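2019-04-29
By the Winunar staff writer
Filed under: Makers & Small Business

Pink is harder than it looks: an afternoon at Andlow

I'd been meaning to get out to Andlow for months. It's a paint shop — the kind that mixes its own colors in the back — and my neighbor had her front door done in one of their pinks in January, and I have been jealous of that door ever since. So I called, and the owner said sure, come by, but wear old shoes.

She wasn't kidding about the shoes! The floor of the mixing room has 2 good clean spots on it and I stood on one of them for most of our talk. She sat on an upturned bucket and ate pretzels.

I asked how a person ends up mixing paint for a living. "I was painting scenery for a community theater and I couldn't get the red I wanted," she told me. "The store kept handing me the same red. So I bought pigment and ruined a blender." She ruined a second blender after that, and then she found Skatel, a little supplier a few towns over that still sells pigment in small bags, and things went better.

The shop now keeps 170 colors on the wall. I wanted to know if people really need that many. She laughed and said most customers walk out with white. "They come in for green, they look at green for an hour, they buy white. Then in the spring they come back for the green." She doesn't push. If somebody is nervous she sends them home with a small jar and tells them to paint a piece of cardboard and move it around the house for a few days.

We got onto pinks pretty fast (my fault, I kept bringing up the door). She says pink gets a bad deal, and people hear the word and think of a baby's room. Her own favorites are the loud ones, the ones leaning toward purple. "Magenta in a high gloss is a whole different animal from magenta in a flat finish," she said. "Gloss throws the light right back at you, so you get that white spot sitting in the color. Some people can't stand it. I'd paint my car that way."
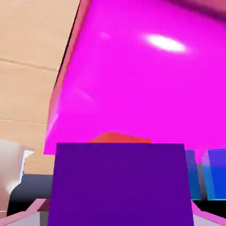

On gloss, prep and patience

So why doesn't everybody use gloss? "It shows everything," she said. Every dent, every bit of dog hair, every place you got tired and quit sanding. She tells people to sand, wipe, go have lunch, and then look at the wall sideways with a lamp before they open the can. Most of them skip the lamp. She can tell, she said, when they come back in asking for something flatter.

I asked about her worst job and she didn't even have to think. It was a restaurant called Siddiqui, a big order, and the color had to match a napkin. The napkin had been washed a lot, and each time the owners brought in another one it was a slightly different orange. "I finally asked them to pick one napkin and leave it with me," she said. It's still pinned over the sink.

The business side is less fun to talk about, but she was open about it. The used mixing machine cost her $4000 and she paid it off slowly, mostly by doing touch-up cans for landlords. She still does those. They're all beige and she puts the radio on.

Before I left I bought a jar of the pink from my neighbor's door. I have painted the cardboard. It's leaning against the toaster right now, and my husband has moved it 2 times without saying a word, so I guess we'll be having that talk this weekend.

Last updated: a small fix to the paragraph on sanding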